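홈 | 상영 안내 | 회차 목록 | 점검표 | 자료실 | 문의

어린이 애니메이션 상영회 안전 점검표 (의견 포함)
대상: 힌험 홀, 《발리츠》 시즌 1 연속 상영
3월 개정본

지난번 점검표는 모든 항목에 '양호'가 찍혀 있었다. 스물 몇 개 항목이 한 사람 글씨로, 같은 펜으로, 같은 각도로 표시되어 있으면 읽는 쪽에서는 점검을 했다고 믿기 어렵다. 그래서 이번에는 항목마다 의견을 적었다. 판정은 양호, 보류, 불가 세 가지다. 확인하지 못한 것은 보류로 두었다.

1. 객석과 통로

1-1. 신고 좌석 수와 실제 좌석 수 일치
판정: 양호
의견: 368석. 직접 줄마다 세었고 도면과 맞다. 보조 의자는 이 숫자에 들어가지 않는다. 홍보물에 적힌 '여유 있는 객석'이 보조 의자를 염두에 둔 표현이라면 지워야 한다.

1-2. 비상구 앞 적치물
판정: 불가
의견: 왼쪽 뒤 비상구 앞에 등장인물 입간판이 서 있다. 포토존이라고 한다. 상영 시작 전에 치우겠다는 답을 받았으나 작년에도 같은 답을 받았고, 작년에는 끝날 때까지 그대로 있었다. 말로 받은 약속은 조치로 치지 않는다. 옮겨 놓은 것을 보고 판정을 바꾸겠다.

1-3. 계단 유도등
판정: 보류
의견: 켜지기는 한다. 객석 조명을 완전히 내린 상태에서 보지 못했다. 밝은 데서 유도등을 켜 보고 잘 보인다고 적는 것은 의미가 없다.

1-4. 키 높이 방석
판정: 양호
의견: 바닥면에 미끄럼 방지 처리가 되어 있다. 두 장을 겹쳐 쓰면 밀린다. 겹치지 말라는 문구를 대여대에 붙일 것.

2. 화면

2-1. 점멸 장면 사전 확인
판정: 보류
의견: 배급사 자료에는 '전 회차 검수 완료'라고만 되어 있다. 누가 어떤 기준으로 했는지, 텔레비전 송출본인지 상영용 파일인지 적혀 있지 않다. 7화의 발명품 폭주 장면은 소파에 앉아 작은 화면으로 볼 때와 어두운 홀 앞줄에서 볼 때가 다르다. 검수 기록 원본을 요청했다. 오지 않으면 7화는 순서에서 뺀다. 팬들이 제일 좋아하는 회차라는 말을 여러 번 들었는데, 이 항목의 판정에는 영향을 주지 않는다.

2-2. 입장 전 점멸 안내문
판정: 불가
의견: 안내문은 있다. 매표소 옆 기둥 뒤쪽에 있다. 글씨 크기도 간식 가격표의 절반쯤이다. 문 앞으로 옮기고 다시 인쇄할 것.

2-3. 영사기 배기와 주변 간격
판정: 양호
의견: 아라도프 영사기, 배기구 막힘 없음. 다만 필터 교체 기록표의 마지막 두 칸이 비어 있다. 교체를 안 했는지 기록을 안 했는지는 표만 봐서는 알 수 없다. 필터를 꺼내 보니 깨끗한 편이어서 양호로 적는다.

3. 소리

3-1. 객석 앞줄 음량
판정: 보류
의견: 담당 업체 파라하니 음향은 '어린이 모드'로 설정했다고 한다. 그 모드가 무엇을 얼마나 낮추는지 물었더니 전체적으로 부드러워진다는 답이 왔다. 부드럽다는 것은 측정값이 아니다. 주제가, 악당 등장 장면, 폭발 장면을 각각 앞줄과 벽쪽 좌석에서 재고 숫자로 적어 달라고 했다. 대사가 잘 들리는 수준에 맞추면 폭발음이 과하고, 폭발음에 맞추면 대사가 묻힌다. 더빙판에서 특히 그렇다.

3-2. 비상 방송 우선 차단
판정: 양호
의견: 본편 재생 중에 비상 방송을 넣어 보았다. 본편 소리가 바로 끊겼다. 이번 점검에서 설명과 결과가 일치한 드문 항목이다.

3-3. 귀마개 대여
판정: 양호
의견: 어린이용 40개. 소독 절차가 적혀 있고 담당자가 내용을 알고 있었다.

4. 진행과 인원

4-1. 연속 상영 중 휴식
판정: 불가
의견: 계획표에는 네 편을 쉬지 않고 튼다고 되어 있다. 한 편이 짧으니 괜찮다는 논리인데, 네 편을 이어 붙이면 짧지 않다. 중간에 화장실로 나가는 아이들이 어두운 계단을 오르내리게 된다. 두 편마다 객석 조명을 올리고 18분을 쉬는 안을 냈다. 15분이면 화장실 줄이 안 끝나고 20분이면 대관 시간을 넘긴다.

4-2. 보호자 없는 입장객 확인
판정: 보류
의견: 입구에서 묻는다고 한다. 무엇을 물을지 정해진 문장은 없다. 큰아이가 동생을 데려온 경우를 어떻게 처리할지도 정하지 않았다. 현장에서 판단하겠다는 것은 정하지 않았다는 뜻으로 읽는다.

4-3. 인형탈 배우 동선
판정: 보류
의견: 주인공 남매와 거위 탈, 모두 세 벌. 거위 탈은 발밑이 거의 안 보인다. 써 봤다. 안내 요원 한 명이 붙는다고 되어 있는데 그 요원이 같은 시간에 입구 담당으로도 적혀 있다. 둘 중 하나는 틀린 표다. 계단 쪽 등장은 빼고 무대 옆문으로만 나오는 것으로 바꿔야 한다.

4-4. 누적 관객 기록
판정: 양호
의견: 작년 회차 전체 합계 1,954명. 입장권 절취분과 장부가 맞는다. 사고 기록은 0건으로 되어 있는데, 넘어진 아이를 내가 본 것만 두 번이다. 치료가 필요 없었으니 사고가 아니라는 설명을 들었다. 기록지에 '가벼운 넘어짐' 칸을 새로 만들 것. 칸이 없으면 아무도 적지 않는다.

5. 로비

5-1. 판매대 전선
판정: 양호
의견: 덮개 있음. 테이프로 네 귀퉁이만 붙였던 작년보다 낫다.

5-2. 판매 상품 표시
판정: 보류
의견: 작은 부품이 든 조립 완구의 사용 연령 표시가 상자 바닥에만 있다. 쌓아 놓으면 안 보인다. 진열대 앞면에 따로 써 붙일 것. '온 가족이 즐기는'은 연령 표시가 아니다.

5-3. 음료 반입
판정: 양호
의견: 뚜껑 있는 컵만 허용. 규정은 좋은데 로비 판매대에서 파는 컵에 뚜껑이 없는 종류가 하나 있다. 그 컵을 빼는 조건으로 양호.
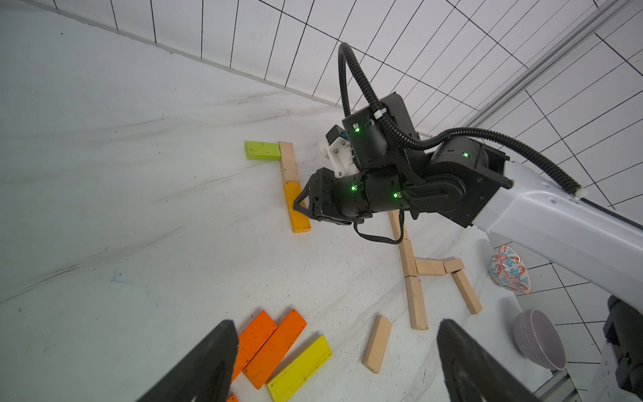
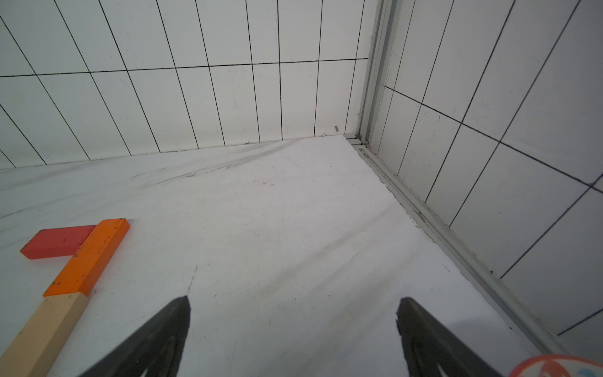
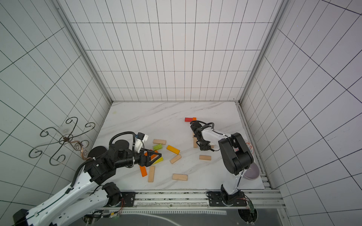
6. 재점검

6-1. 불가 항목 1-2, 2-2, 4-1은 문을 열기 전에 다시 본다. 사진으로 보내 준다는 제안은 사양했다. 작년 사진 속 비상구는 깨끗했다.

6-2. 보류 항목은 서류가 들어오는 순서대로 판정한다. 2-1과 3-1은 오전 10시까지 자료가 없으면 불가로 바꾼다. 이 경우 7화 대신 12화를 넣는다. 12화는 이야기가 좀 늘어지지만 점멸도 폭발도 없다.

6-3. 서명란은 항목을 직접 확인한 사람이 쓴다. 대리 서명은 받지 않으며, 확인 시각이 모두 같은 서명지는 돌려보낸다.

6-4. 의견란을 줄여 달라는 요청이 있었다. 판정만 있는 요약본을 따로 만드는 것은 상관없으나 보관본은 이 문서로 한다.

문의: 힌험 홀 상영 안내 창구 | 이용 안내 | © 힌험 홀 | 맨 위로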